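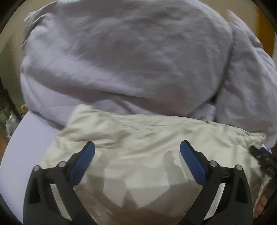
Why does the gripper close fine on nothing, but stall halfway when there's cloth between the pads?

In our case it was the left finger binding at the joint nearest the pad, and the controller reading the extra drag as "I've got hold of something". With nothing in the way the finger had just enough push to get through the stiff patch. Put a bit of fabric in there and it gave up early, reported a good grip and carried on without one.

That's the short version. I've left the rest of my log underneath, in the order it happened, because I went down two wrong roads first and somebody may as well be spared them.

Ticket: gripper stalls on fabric, false "held" signal
Opened by: Bülent Akyol
Kit: Flovow hand-held grippers, the pair from the Hindley bench
Status: closed, with one thing still being watched

First post, April

Hello all. I'm on the cloth handling work at Hindley and I've got a gripper that's driving me up the wall. You squeeze the trigger, the fingers start to come together, and then they stop with a gap you could post a biscuit through. The log says "held". It is not held! The cloth stays exactly where it was and the recording goes on as if all is well.

It doesn't do it every time, which is the annoying bit. I ran 82 grabs this morning on the thin cotton and 69 of them were fine. The other 13 all stopped at more or less the same spot. Thicker stuff is worse, though I haven't kept a proper tally for that.

What I've tried so far:
Turned it off and on (obviously).
Swapped the cable with the one from its partner.
Wiped the pads with a damp cloth and let them dry.
Ran the zero routine with the fingers open, then again with them closed.

No change from any of it. Error code in the log is 515, which the manual lists as "grip force reached", so as far as the gripper is concerned there's no error at all. Very pleased with itself, that gripper.

Second post, same day, after lunch

Hülya Polat rang me back from Sekby and asked whether the pads had gone shiny. Good question, and they had a little, so I fitted the spare set. I was quite hopeful about this one. It made no odds whatsoever: same stall, same place, same cheerful 515.

So that was wrong road number one. If you're reading this with the same fault, new pads help with slipping. They won't help with stopping short.

Third post

Wrong road number two was the force setting. I bumped it up 2 steps in the menu and the stalls nearly vanished, and I very nearly closed the ticket there and then. Then I caught the side of my finger between the pads while I was tucking in a fold. Nothing broken and no blood, but it pinched hard and it took me a second to get the trigger released, and I said some things the whole bench heard.

I've put the setting back where it was. Please don't do what I did. The stock limit is there for people whose hands are in and out of the cloth all day, and that's all of us. I've written it up in the Hindley accident book as well, and Hülya has asked for the menu to be locked on all the units so it can't be changed without her code.

Fourth post, next morning

Right, progress! Hülya suggested I take the power off altogether and move each finger by hand, slowly, with my eyes shut. I felt daft but did it. The right finger moves like butter. The left one has a stiff patch about halfway, and it's at exactly the point where the stalls happen. I'd never have felt it with the motor doing the work.

The stiffness is in the pin closest to the pad. I eased that pin out over a tray (do use a tray, I've lost one of these under a cupboard before) and there was a tight little collar of lint wound round it. Grey fluff, mostly, packed down like felt. I pulled it off with tweezers, cleaned the hole with a cotton bud and put it all back together dry. No oil. Hülya was firm on that point, as oil just collects more fluff and then finds its way on to the cloth.

Ran another 82 grabs on the same cotton, force at stock, and every one closed up properly. I then had a go with the thicker fabric for an hour or so and couldn't get it to stall once.

Reply from Hülya Polat

Glad that's sorted, and I hope the finger's on the mend. Two things from me. The software will happily take drag in the linkage for a proper grip, so I've asked Dunleavy to look at comparing how far each finger has travelled before it says "held". They've said they'll look. I've no date for you. Until then, please don't trust 515 by itself when you're working with fabric; check that the cloth has come up with the fingers before you mark the grab as good.

And could you do the power-off check on the partner unit too, please? It's had the same hours on the same cloth.

Last post from me

Done the partner. It had fluff in it as well, less of it and no stiff patch yet, but I cleaned it out while I had the tray ready. I've gone back through the recordings and marked the false grabs from that first morning so they don't get used.

The power-off check is now on the start-of-day sheet, and the pins come out at the end of each week for a clean. Finger's fine, bit purple. I'm closing this one, and the travel check has its own ticket with Dunleavy, so please put any news about that over there.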